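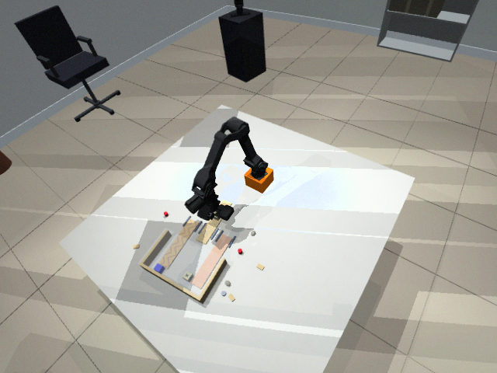

Setting up a simulated tabletop task so others can repeat it

These are the rules we use at Multel for any pick-and-place task that goes into the shared library. They apply to new tasks and to old ones being reopened. Last changed Wed 10 July.

Before you start

Check out the Prirna base room. Do not build your own room. The floor, walls and furniture are the same for everyone, so a difference in results comes from the task or the policy.

Write the task in one sentence. "Pick up the orange cube and put it in the tray" is enough. If you need a second sentence, you probably have two tasks.

Step 1. Fix the units and the origin

Meters, kilograms, radians. The origin goes at the base of the working arm, with Z up. The Mestport group once sent us a task in millimeters and it ran without a single error message, so look at the numbers yourself.

Step 2. Place the fixed objects

Trays, tables and pedestals get a fixed pose in the task file. Let the physics run for 2 seconds with the arm still. If anything drifts or sinks, repair the collision shape before going on.

Step 3. Place the loose objects

Loose objects get a range and a seed. Record both. Small parts may lie close to a tray but must not overlap it at the start. Keep the distractors in every run, including the easy ones.

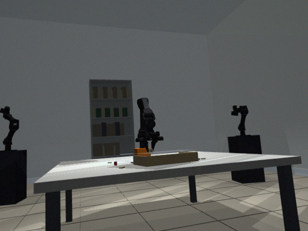 Step 4. Deal with the other arms

An arm that has no part in the task still needs a parked pose, and its joints must be locked. Leave its collision shapes on. Hrvoje Ristić wants them off for speed, and the answer is still no — a policy that swings through a parked arm has to fail the run.

Step 5. Write the success check

Check the final pose of the object, and check that the gripper has let go. A cube held over the tray does not count as placed. The object has to stay put for 4 seconds.

Step 6. Run and report

Do 100 runs with different seeds. Report every one, crashes included. Write "81 of 100", never just a percentage. Put the simulator version and the seed list in the same folder as the results.

Review

Send the folder to Tihomir Radulović. He reruns a few seeds on the Grgić machine and compares the logs. If they differ, the task comes back to you with the seed numbers marked. Tasks that have not been rerun by November are moved to the archive.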